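Subject: Re: [laing-council-watch] Grant scoring sheets, second batch
From: Euan Forsyth
To: laing-council-watch

> I have the Drolley and Clano files now but the Skimlow ones are
> missing the assessor column entirely. Is that how they were released
> or did something go wrong in the conversion? Also, does anyone know
> what "MD" in the last column stands for? It's on all the ones that
> were moved up.

They were released that way. The Skimlow sheets came as scanned pages with the assessor column blacked out, and the conversion drops any column with no readable text in it. The scans are in the same folder if you want to check. Look at the second page of each one, where the column heading survives.

"MD" is "ministerial discretion." It is defined in the program guidelines, section 3, second paragraph. The guidelines allow the minister's office to approve a project out of ranked order if a written reason is attached. The sheets have a field for the reason. In the Drolley batch it is filled in. In the Clano batch it is blank on every row marked MD.

Where the count stands: 753 applications in the full list, all three districts. Of those, 33 are marked MD. I matched them by application number and not by applicant name, as the names are spelled differently between the scoring sheets and the payment list. If you do your own match, strip the leading zeros first or you will lose most of Skimlow.

I would not put anything out yet on the electoral side. The district boundaries changed between the two rounds, and the payment list uses postal address, which for several sports clubs is the home of whoever was secretary that year. Two of the Clano grounds are on the other side of the line from their mailing address. Until the project sites are coded by hand, a table by seat will be wrong, and the department will say so in its first reply.

The request for the covering memos went in during October. The department can take up to 20 working days from the date it acknowledges, and it has not acknowledged. I have asked for the log entry.

On storage: the folder on the list server is still the master copy. Please don't edit the sheets in place. Make a copy, put your initials at the end of the file name, and note the change in the log. The web version of this message goes on the archive page as usual.
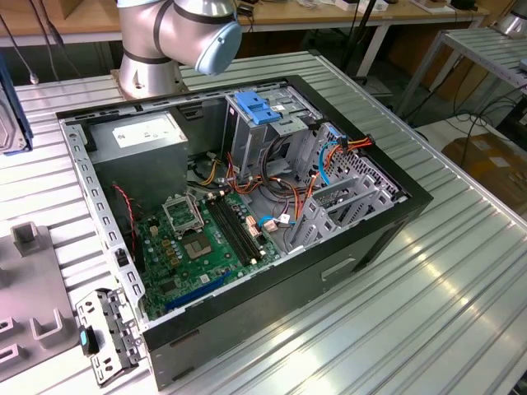

Photo: open computer tower on a workbench

One correction to my earlier message. I said the score cutoff was the same in both rounds. It was not. The second round used a weighted score, with community need counted double, and the cutoff was set after scoring closed. The sheet labeled "final" uses the weighted figures and the sheet labeled "final 2" does not. Use "final."

Still needed: someone to code the Skimlow sites, and a second reader for the Drolley reasons. Reply on list so we don't get two people on the same rows.

Euan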